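Farooqui Opens Garment Care and Reuse Program for Timthorpe Households

Spring intake of tailored clothing begins in January at the Jorusberg workroom 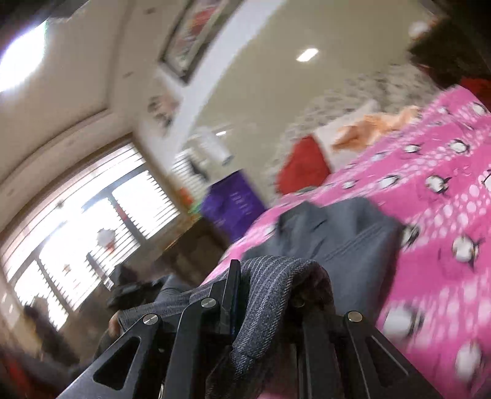
TIMTHORPE — Farooqui, the clothing repair and reuse organization, today announced the opening of its Home Wardrobe Program, a service that helps households sort, fold, store and pass on clothing they no longer wear. The program will run from the organization's workroom at Jorusberg and in private homes throughout the Timthorpe area. It places particular emphasis on tailored and woven garments, which are often put away for years at a time and are easily damaged by poor folding. A charcoal pinstriped garment with a twill weave, gathered up beside a pink bedspread of penguins and white polka dots, is typical of the clothing the program is intended to reach: formal pieces sorted in an ordinary bedroom, with the bed serving as the work surface.

The Home Wardrobe Program follows a trial period in which 189 households took part. During the trial, Farooqui staff visited homes at the request of residents and worked through closets, drawers and under-bed storage with them. A total of 479 tailored garments were assessed. Of these, 400 were judged fit to be worn again, either by their owners or by new wearers, after airing, pressing or minor repair. The remaining garments were set aside for fabric recovery and for use in the organization's sewing classes.

"Many people own one or two good suits or jackets that they have not looked at for a long time," said Leonie Hellwig, director of programs at Farooqui. "They are unsure whether the garment still fits, whether it can be repaired, or whether anyone else would want it. Our staff can answer those questions in a single visit, and the resident decides what happens next."

Home visits last two hours and are free of charge to residents of Timthorpe. Each visit begins with a short conversation about what the household wishes to keep. Clothing is then brought out, laid on a bed or table, and divided according to the wishes of the owner. Staff check linings, seams, pockets and buttons, and note any sign of moths or damp. Garments that are to be kept are brushed and folded or hung. Garments that are to be donated are recorded on a receipt and taken to Jorusberg the same day.

The program also includes a series of folding and storage sessions, each open to 15 participants. The sessions cover the folding of jackets along the shoulder line, the hanging of trousers by the cuff, the care of striped and patterned cloth so that creases do not set across the pattern, and the safe storage of children's bedding between seasons. Participants are invited to bring one garment of their own. Sessions will be held in the evening at 6:30 p.m., and a morning session will be added if demand allows.

Grigoris Lambrakis, head of the Jorusberg workroom, said that woven suiting deserves more care than it generally receives at home.

"A twill cloth will recover well from creasing if it is hung promptly and given some steam," Mr. Lambrakis said. "It recovers poorly when it has been pressed under other things at the bottom of a drawer. We would ask people to hang a jacket if they have the space, and to fold it loosely with tissue if they do not. Pinstripes in particular show every mistake, as the eye follows the line."

To support the program, Farooqui has introduced Kudent, a labeling system for stored clothing. Each Kudent label is a plain cotton tag that records the type of garment, its size, the fabric and the month in which it was put away. The tag is tied to the hanger or to the storage bag and can be read without unpacking. Households taking part in the program will receive a set of labels at the first visit, together with a printed care sheet. Further sets may be collected from the workroom.

Donated clothing will be made available through the Jorusberg lending rail, which supplies formal wear for job interviews, court appearances, funerals and graduations. Borrowers may keep an item for up to three weeks, and extensions are granted on request. Clothing that has been borrowed several times is inspected again before it is returned to the rail — a step introduced during the trial at the suggestion of workroom staff. The rail is at present short of dark jackets in larger sizes and of trousers with longer inside legs, and donations of both are especially welcome.

Farooqui will also accept children's bedspreads, duvet covers and pillowcases in good condition. These items will be laundered and offered to families moving into new accommodation. Pillows, mattresses and electric blankets cannot be accepted.

"We have tried to design a service that fits the way people live," Ms. Hellwig said. "Most sorting is done in a bedroom, on top of the covers, at the end of a working day. Residents do not need to prepare anything or tidy up before we arrive."

Residents who wish to arrange a home visit may apply in person at the Jorusberg workroom or by returning the form enclosed with the Timthorpe household bulletin. Appointments are offered in the order in which applications are received. Tenants of shared houses may apply jointly, provided that each person taking part signs the form. Staff carry identification at all times and will present it at the door.

The first home visits under the full program will take place in January. Applications for the folding and storage sessions are open now, and places will be confirmed in writing.

About Farooqui

Farooqui repairs, lends and redistributes clothing and household textiles from its workroom at Jorusberg. It provides training in sewing, pressing and garment care, and maintains a lending rail of formal wear for residents of Timthorpe and the surrounding area.

Media inquiries should be directed to the office of Leonie Hellwig, Director of Programs, Farooqui, Jorusberg Workroom, Timthorpe. Interviews with workroom staff can be arranged on request.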